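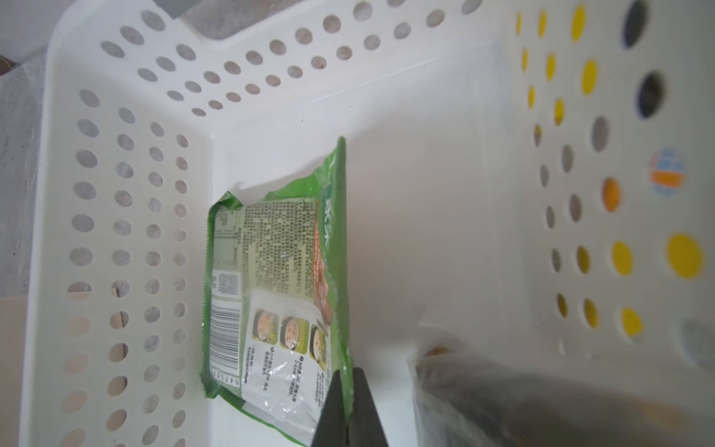

Comfort Amoah wants the grasp point moved lower on the packages, well under the crimped seam, and she wants it tried before anyone touches the training settings again. Fine by me! Ngân Nông agrees, so low grasps it is for the next batch.

The club has 197 good packing episodes saved now and the target is 200, so we're nearly there (I keep refreshing the folder like it's a scoreboard). The Hesto script still drops the last second of a run if you stop it too fast. Count to two, then hit stop.
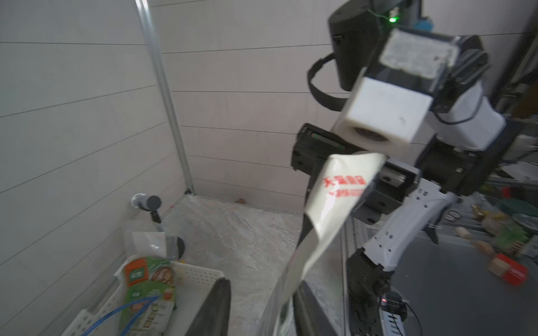 Rutdale, November 25, 2023

Bags day! Handing a bag between arms is the part I've wanted to do since August. Soft plastic folds differently every time, and the planner hates it, and I love it. Albertina Coelho drove left, I drove right. We kept the speed low and closed the left gripper fully before opening the right one. New rule for the sheet: whoever is receiving calls "have it" out loud.

Cludach build 281 is on both arms. Don't update before the meet.
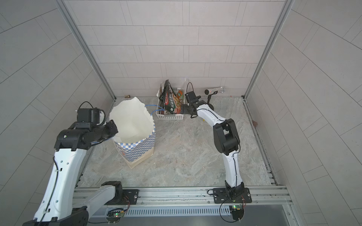 Scoring for the Dimitriou round is the thing I most want to get straight. A tipped container costs more than a slow run, so steadiness beats speed and we should practice that way. Amerley Kpodo suggests one arm steadies while the other works, and I'm sold on it. With the left gripper on the front rim of the checkered paper bag, the right one is free to stay over by the basket and deal with the packages. I'd like that as our standard start pose.

To do: write the start pose into the config, recheck the left wrist cable loop, ask Nkrumah Asante for the spare gripper fingers.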